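Part 3: Getting the Treltel scanner to talk to your computer

Right, so you've got the Treltel out of its box and the old scanner software is gone (if it isn't, go back to Part 2, please!). I set mine up on a fairly elderly desktop and it went smoothly once I'd stopped doing things in the wrong order.

What you need: the USB lead, a spare port on the computer itself and 351 MB of free disk space. Leave the lead unplugged for now.

1. Log in with an account that's allowed to install programs. On a shared office machine that probably means asking whoever looks after it.

2. Download the driver package from the support page and save it to your desktop. Pick the right version for your system, 32-bit or 64-bit. I grabbed the wrong one first time and got a very unhelpful message about a missing component.

3. Double-click the package and choose Custom, not Express. Express also puts in the Cludevico photo organiser, and I've never found a use for it.

4. When the installer says "Connect your device now", plug in the lead and switch the scanner on. The light on the front blinks for a bit and then stays green.

CAUTION: Don't plug in before step 4. Windows will grab its own basic driver and you'll end up with 2 scanners in the list, one of which does nothing at all.

5. Click Finish and restart, even if it doesn't ask you to.

6. Open the scan program, go to Settings, then Source, and choose Treltel (USB). Put any old letter on the glass and press Preview.

Note: if the preview comes out grey and blotchy, set the mode to 256 colours, save, then change it back to full colour. I've had to do this after every big update, so it's worth remembering. 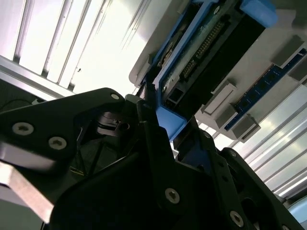 Jana Böttcher
Set-up guides and reader questions

If the scanner isn't found

Try a different port first, and skip the hub if you're using one. Still nothing? Open Device Manager, look under Imaging devices, right-click anything with a yellow mark and choose Uninstall. Tick the box to delete the driver software too, unplug the lead, restart and go back to step 3.

Liv Haugen wrote in to say her security program was blocking the installer without showing any warning. Pausing it for the length of steps 3 to 5 sorted things out (do turn it back on afterwards!).

Network scanning is in Part 4, and you'll want your wi-fi password handy for that one.

Last checked: 2020-10-16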